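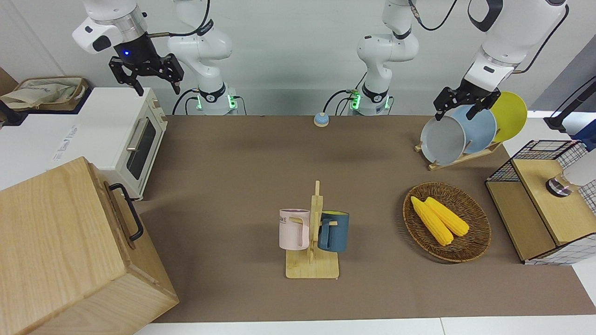

Have you ever wondered whether a robot could help with the washing up? That's the question we took along to the open day at Climstead, where Sandrine Carré and Osaze Nwosu look after a pair of robot arms and the pretend kitchen they work in.

A robot arm is a bit like yours. It bends in the middle and turns at the wrist, but where you have a hand it has a gripper, and these grippers have just 2 fingers. Try picking up a plate with only your thumb and pointer - it's trickier than you'd think! One of the arms had its gripper on the rim of the gray plate in the rack, with a blue plate and a yellow one standing close behind, so there wasn't much room for clumsy fingers.

Sandrine told us the arms learn by practising, over and over, the way you learned to tie your shoes. Her favourite colour of plate is yellow, in case you were wondering (we asked). The next open day is Saturday, February 16, 2019, and there's room for 30 children, so bring a grown-up and all your questions.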